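Games Library Notes: Clear Bins for Loose Pieces

Clunden branch, January 27, 2026
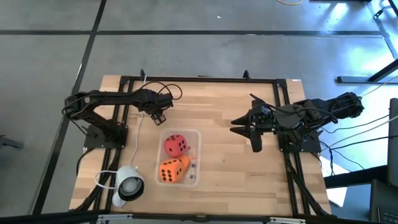
The changeover from cardboard boxes to clear plastic bins is now complete for the loose-piece section of the games library. The section covers dice, counters, pegs and anything else that is lent without a board. Boxed games stay as they are, on the Nisbet shelves along the back wall.

The old boxes failed at the corners. Tape held them for a season at most, and small counters worked their way out through the gaps. They also had to be opened to be checked, which slowed down the returns desk. With a transparent bin, a missing large die shows up before the lid is off.

Large foam dice go in first, no more than two to a bin. They are light and will ride up over the smaller pieces if packed last, which keeps the lid from seating. Translucent counters go in beside them, along one wall. Pale colours are hard to see against clear plastic, so tip the bin slightly under a good light before signing it back in.

Rounded corners were chosen on purpose. Square-cornered bins trap thin counters on edge, and they are awkward to wipe out. The rounded type can be cleaned with a damp cloth and mild soap. Do not use solvent cleaners, as these cloud the plastic. Foam dice should be wiped, never soaked, and left to air-dry overnight. A die that has taken on water dries unevenly and no longer rolls true. Check the pips for wear at the same time; a face that can't be read across a table should be withdrawn.

Bin labels carry the set number and a contents list. Place the label on the short end, below the rim, where it doesn't block the view of the pieces. Set 19 has been relabelled after its list was found to match the Ascombe copy. If you borrowed that set before September, please compare your contents against the new list.

Spare counters are held in a 1000-piece stock at the Grellard storeroom. Requests for replacements go through the returns desk, with the set number and the colour needed. Pieces of a near colour are not to be substituted, as several of the rule sheets depend on the difference between blue and purple.

Bins may be borrowed for 2 weeks and renewed once.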